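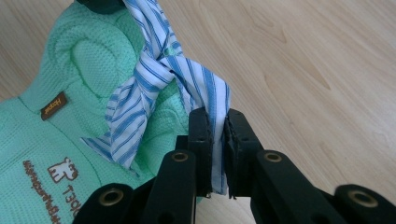

Mint-green waffle fabric, with the sewn label and the white embroidered animal

Waffle cotton came out of the wash stiff and smaller. Can it be saved?
Posted in Laundry and Fabric Care

greenkettle
Hello everybody. I have a question about waffle fabric, the one with small squares in the weave. We have several things of it at home: two bath towels, a blanket and some padded baby things. I like it very much because it dries quickly on the rack, and our flat in Paler has no place for a tumble dryer.

The problem is with the towels. I bought them in November and they were soft and flat. After the first wash they became much shorter, and now they feel hard, like a dry sponge. I washed them at 60 with the normal powder (Prostix, the one for whites) and I put also softener, the full cap. The second time I put more softener, and it became worse. They do not take the water from the skin any more, they only push it around.

My questions are these. Is the shrinking normal, or did I buy bad quality? Can the softness come back? And for the padded things, should I wash them in the same way, or is it dangerous for the filling? The instruction leaflet is lost since a long time.

Our water is very hard, if this is important. The kettle must be cleaned all the time.

Thank you for any advice, and excuse my English please.

marrow_and_thyme
waffle always shrinks, mine did too. dont use softener. just put vinegar

Ploren Laundry Corner
I worked many years in a small laundry and I still do alterations, so I will try to answer in order. English is also not my first language, so please ask if something is not clear.

About the shrinking. Yes, it is normal for waffle cotton. In the factory the cloth is pulled flat when it is finished, and in the first warm wash the threads relax and go back together. The squares become deeper and the piece becomes shorter and narrower. A serious seller will cut the towel bigger to allow for it. You cannot return it fully to the old size, but you can win a little. When the towel is still wet, lay it on a table and pull gently from the corners, first the long way and then across. Do not hang it by one corner.

About the hardness. I believe you have two things together, the hard water and the softener. The softener leaves a greasy layer on the threads, and the towel cannot drink the water. More softener makes more layer. The minerals from the water sit in the deep squares and dry there.

What I would do with the two towels:

Wash them alone, nothing else in the drum, at 60, with half of the usual powder and no softener.
When this is finished, run a second wash without any powder. If you still see foam on the glass door, run one more.
Shake each towel strongly before you hang it, 5 or 6 good shakes. It opens the weave.
Dry them where the air is moving, but not on a hot radiator, which makes them like cardboard.

You will probably not be satisfied after the first time. Repeat it with the next wash and compare.

Vinegar is used by many people. I do not say it is wrong, but please do not use it every time, because in the long run it can be bad for the rubber parts in the machine. And never mix it with bleach! This is really dangerous.

About the padded things I must be more careful, as I do not know what is inside them. Look first for a care label in the side seam, and follow it before you follow me. The name label on the front usually tells nothing about washing. If there is no care label, write to the maker and ask, especially for anything which must hold the weight of a child. If you have to clean a small stain meanwhile, use a cloth with lukewarm water and a little mild soap, and press, do not rub. Padding needs much longer to dry than the cloth around it. I leave such pieces flat for 24 hours and turn them a few times.

For the spinning, on towels I use 1,000. On the blanket I would go down to 400 or the nearest your machine has, otherwise the edges become wavy.

greenkettle
Thank you very much, this is very clear. I made the wash with half powder and there was a lot of foam in the second one, I was surprised. The towels are already less hard but not yet soft. I will repeat.

I found a care label in one of the padded pieces, inside the seam as you said, but it is so washed out that I cannot read it. I will write to the shop.

kinnear_attic
Same trouble here with a waffle dressing gown. One thing to add: check the dose table on the powder packet. There are different lines for soft and hard water, and I was reading the wrong one for years. Also clean the drawer where the softener goes, mine was full of old blue jelly and it was still going into every wash.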